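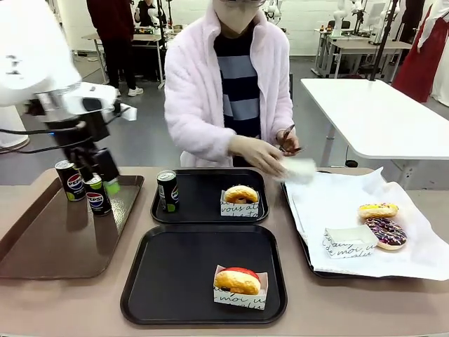

4.3 Working at a Shared Table

This section applies to any Kistora arm that handles packaged food or drink while a person works at the same table. Read section 4.2 (Speed Limits) first.

1. Agree on the boundary between the arm's side and the person's side. Enter it under Zones in the Bavitow console.

2. Set the approach height to 40 mm above the tallest item on the trays.

3. Set the grip preset to Can or Box. Do not use Can for open boxes – the sides will fold.

4. Keep cables on the arm's side, clear of the trays.

5. Put on gloves and a face mask before touching unwrapped food.

6. Press Start and stay at your place until the status light is steady green.

CAUTION: Scissors and other sharp tools must stay on the person's side. Press Pause before reaching over the boundary, even for a moment.

CAUTION: If a can is dented or leaking, stop the arm and remove the can by hand.

Note: Paper tray covers can lift when the arm passes low. Tuck them under the tray or choose a higher path.

Note: Inspect the fingertips every 2,000 grips and replace them in pairs. Record the change on form 29.

Clodholm sites also follow the local rules in Appendix C.

Revised November 13, 2022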